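Hostden Automation Notes
June issue
Item 4: Chores, stitching and the state of soft handling

Readers who came to the Zunuvard open bench last month asked the same thing in several ways: when will a machine fold the washing, wire a loom or sew on a button without a technician beside it? The short reply from our test group is that rigid parts are mostly in hand, soft parts are partly in hand, and thread is still the hard case.

Tapio Savolainen's group has now logged 1,203 attempts across its chore set. The set covers tea towels, pillowcases, bin liners, cable ties, drawstrings, twine and hand stitching. Each attempt is scored on completion, on the number of regrasps and on whether a person had to step in. An attempt that finishes with a person's help is scored as a fail, whatever the final result looks like.

Towels and pillowcases are the best of the soft items. Both have edges that can be found from most angles, and a poor grasp can be released and repeated with no lasting harm. Bin liners are worse. The opening is hard to locate, the film clings to itself, and the controller tends to pull too early. The drawstring task sits lower again. Feeding a cord through a hem requires the cord tip to be pushed, and a limp cord buckles as soon as the unsupported length grows beyond a few tip widths.

On the shop floor the picture is similar. The Primix trial cell fitted cable ties to a fixed harness board at an acceptable rate once the tie heads were presented in a known orientation. When the ties were supplied in an open bin, the cell spent most of its cycle sorting them. The Bragança upholstery line, which sent us a set of seat covers for evaluation, still closes its final seam by hand. The seam follows the stretch of the cover over the foam, and the stretch differs from one seat to the next.

Stitching was added to the set because it combines most of these problems in a small space. The tool has to hold a thin strand, form a loop, draw the tail through and apply tension to material that moves under load. Tension is the step most often misjudged. Too little leaves a gap between the edges, and too much puckers the material or cuts it. Force at the tip is estimated indirectly on most of our rigs, and the estimate is poor at the low loads that matter here.

Visual tracking has its own limits. A strand that crosses the tool shaft is partly hidden, and a loop lying flat on a mottled background gives the segmentation step little to work with. Colour helps. We changed from undyed thread to blue partway through the bench work and lost track of the strand less often, although the frayed ends are still read as separate pieces from time to time. Glare from glossy surfaces remains a problem – a polarising filter reduced it at the cost of exposure.

Surgical tooling is ahead of household tooling in tip design and well behind it in price. Small forked tips and paddle-shaped jaws reach into spaces where a general gripper won't fit, and their motion is fine enough for knots. Most of that work is still done with a surgeon directing each movement. The autonomous portion is growing, mainly in short segments such as a single throw or a single pass.

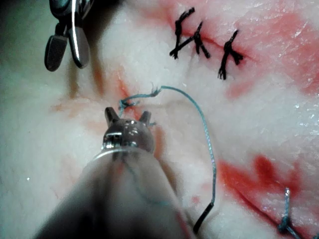

Can a machine take over the mending basket yet?

For flat seams held in a frame, it can do a fair share of the work. For loose garments, a person is still needed to lay out the fabric, choose where to start and recover from tangles. On our bench, recovery takes longer than the sewing.

The next round will extend the stitching task to up to 225 attempts on two grades of cotton and one knit. Thread length will be fixed at the start of each run, and the scoring sheet will gain a column for unintended loops. Regrasp counts will be reported separately for the left and right arms, as several readers requested.

Sites wishing to submit a chore should send a sample of the material, a written statement of the finished condition and the time a trained person takes to do it. Samples should fit on the standard Hostden tray. Please label both sides of any fabric where the face matters.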